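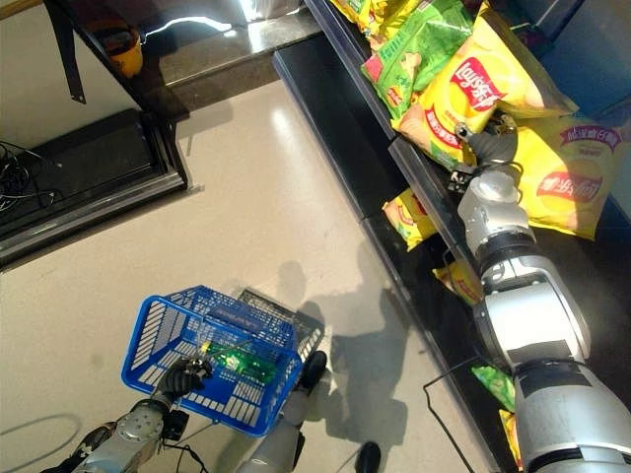
Pritatmont Gravity Shelf Insert, Snack Aisle Size

If you've ever run a small store, you know what a chip shelf looks like by four in the afternoon. The front row is gone, the back row is leaning on itself, and whatever flavor people want is lying flat behind something they don't. The Pritatmont insert is a sloped tray with low-friction rollers that sits on the shelf you already own and lets each bag slide up to the front when the one before it leaves. We've carried it since November and it has become one of our favorite things to send out!

Bags are harder than boxes. They're light, they're puffy, and they snag on each other at the seams. Most roller trays were built for bottles and cans, and a bag of chips will just sit there at the top of the slope like it's waiting for a bus. Pritatmont went with much smaller rollers set close together (8 mm across) and a steeper pitch, and even the little single-serve bags travel nicely. The big family bags practically race.

What comes in the box

One roller tray, 29 inches wide
Two end walls
Four clip-in dividers, clear
One front lip, low profile
Rear riser feet, three heights
Price strip holder, fits standard paper labels

Setting it up

Put the riser feet on first. The middle height suits most snack bags; go up one for very light puffed stuff, down one for nuts and pretzels, which have some weight behind them and will come down with a thump. Set the tray on the shelf, push it back until the feet touch the rear panel, then clip in the end walls. No drilling and no tools. Dividers snap in anywhere along the rail, so you can give a wide lane to the big bags and squeeze the skinny ones in beside it.

Leave a finger's width of slack in each lane. A lane that's too tight is the number one cause of bags hanging up, and it's an easy fix.

Shelf fit

Works on Fillance and Hastano shelving straight out of the box, and on most flat metal shelves at least 20 inches deep. Wire shelves need the Wibisono mat underneath, sold separately. It rolls out flat and trims with kitchen scissors.

Weight limit

70 pounds per tray, spread evenly. You'd have a hard time reaching that with chips, but people do put canned dip on these, and it's fine with that too.

Cleaning

Crumbs and salt get into the rollers eventually. Lift the tray out, turn it over, give it a good shake, and wipe with a damp cloth. Skip the spray oils. They feel great for a day and then collect dust like crazy.

Colors

Black or light gray. Dividers are clear in both. Spare dividers and front lips ship in packs of four.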